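Wax cylinder transfer and cataloguing: second report to Odera
2018-11-22
Prepared by Reet Mägi

You asked for a progress report of one page. The last one ran to six, four of which were Benedek Bárány on the subject of mould, and he has been spoken to.

The grant covers cleaning, transfer and listing of the Zirnine cylinders. We have now transferred 289, up to the end of the brown wax. The black wax comes next and is supposed to be easier, according to people who have never tried it.

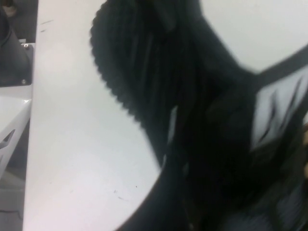

Dark ribbed knit, close to.

The mandrel from Jolteck arrived in September, in the wrong taper. Kha Trình turned a sleeve for it on his own lathe and has declined to invoice us, so the repairs line is underspent. Please don't take this as a reason to cut it. 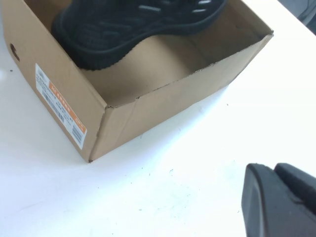 Plundetent Phonograph Society, Transfer Group

Listing is slower. The old card index promised 2052 titles. Emese Simon has been checking it against the shelves and puts the true figure at some 2000, the rest being duplicates, empty tubes and one march entered under three spellings of its composer.

Hajnalka Csonka has finished the speed tests. Most of the home recordings were made at whatever speed the owner fancied, and a baritone in the second crate may well be somebody's aunt.

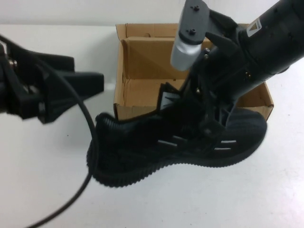

We have left both versions on the server until a relative can be found to settle it. The remaining money is for tubes and a spare stylus, and we'd be grateful for the second instalment before the black wax is started.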